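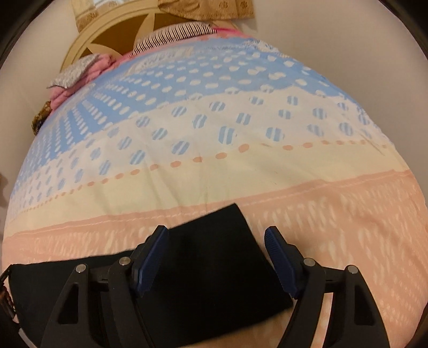 Looking for someone who likes making beds (yes, you exist!)

I'm Eirlys Yorath and I run Buvgate, a little guest house with eight bedrooms and far more quilts than any sensible person would own. I started out doing all the rooms myself, then my partner Nizar Matar joined in, and we've now reached the point where we're both tucking in corners at nine at night and getting snippy about pillowcases. So we need a hand.

The job is part time, two mornings a week to begin with, starting in April. You'd be stripping and making up the beds, folding the spare blankets, washing and airing the quilts and keeping the linen cupboard in some kind of order. There's a bit of dusting too, mainly headboards. One of ours has a big round cutout with curved spokes through it, and it collects fluff like you wouldn't believe - a dry paintbrush is the trick.

**What I'm fussy about**

- Quilts go on with the bands running straight across the bed. The blue spotty part goes up by the pillow and the peach part goes down toward the foot.
- I don't mind a few wrinkles. I do mind a quilt that hangs to the floor on one side and barely covers the mattress on the other!
- Spare blankets get folded and left at the head of the bed where guests can grab them.
- Nothing has to match. Stripes, little flowers, bright pink, whatever colour is clean and dry goes on.

You don't need hotel experience. I'd love to hear from people who sew or who've worked in a laundry, or who just find folding things relaxing (I do, when I'm not in a hurry). You'll need to be okay with stairs and with lifting a damp queen-size quilt onto a line, which is heavier than it sounds. If you can mend a popped seam by hand, tell me, and I'll put the kettle on right away.

Shifts start at 10 and run up to 2 hours, a bit less when we're quiet. We'll do a paid trial morning first so you can see whether you can stand us. Nizar will show you the washing machines, as he's the only one who understands the big one, and I'll do the beds with you.

To apply, drop a note through the door at 263 Gough Road or ring the front bell any time after lunch and ask for me. No resumé needed - just a few lines about yourself, which mornings suit you, and how you feel about fitted sheets.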